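Press release
July, posted 9:40 am by Justinas Vasiliauskas, Wato press desk

WATO OPENS ITS HOVSTEAD HALL, HOME ROBOTS AT WORK ON THE BATHROOM

ARVILLE - Doors open at noon. Free entry, no booking needed, 100 places per session. Wato is showing two-armed robots at work in a full bathroom mock-up, built to household size. Sink, toilet, mirror cabinet, the lot. Visitors stand behind the rope and watch the whole shift, start to finish.

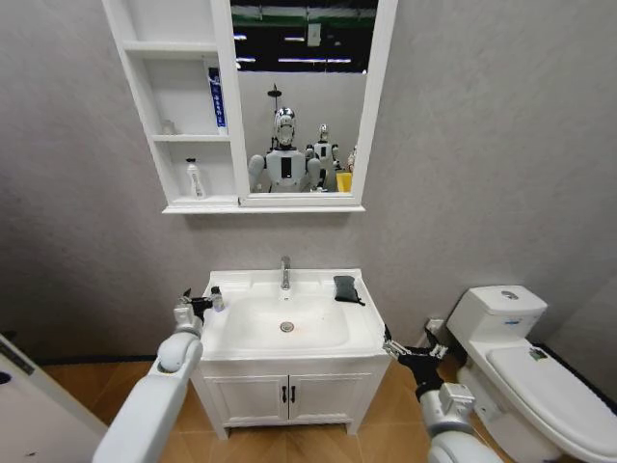 WHAT'S ON

Sessions run 12 minutes each, all afternoon. First half is tidying at the sink and cabinet, second half is questions. Kids welcome, front row is theirs. Last entry 5 pm sharp.

"Bathrooms are tight. Hard corners, shiny taps, small bottles everywhere," said Bendik Engebretsen, who heads the demo team. "People at home asked us for this room first, so we did this room first."

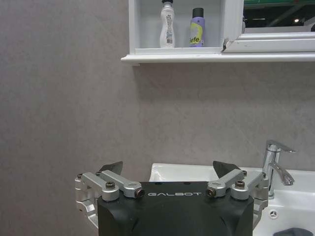
Wato spent the spring on grip. The team logged 306 practice runs on toiletries alone before inviting anyone in, and Engebretsen wants visitors to see the slow parts as well as the quick ones. Picking one item off a shared shelf is the test he keeps going back to. A tall white bottle next to a shorter purple one, mirror door right beside them, sink underneath. Different heights, different caps, and two angled fingertips to manage both. Expect pauses. Expect a retry or two, the crew will not be stepping in to help teh robots unless there's a safety call.

Engebretsen's team will also take requests from the floor, time permiting. Small items only please.
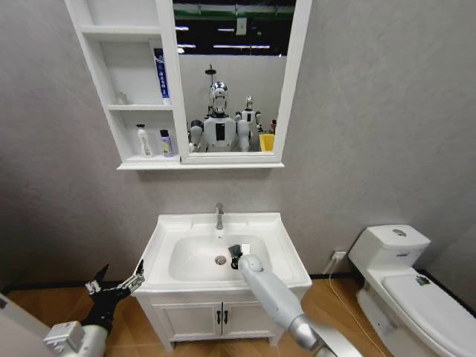 GETTING HERE

Hovstead Hall, Noonan side entrance. Parking behind the building, fills up early. Step-free access throughout. Photos fine, no flash. Press can come in from 11 am, ask for Justinas at the desk, interviews in the order people arrive.

Press contact: Justinas Vasiliauskas, Wato, Arville, ext. 3783
© Wato. All rights reserved. | Contact | Back to top

This site uses cookies to remember your settings. Accept | Manage choices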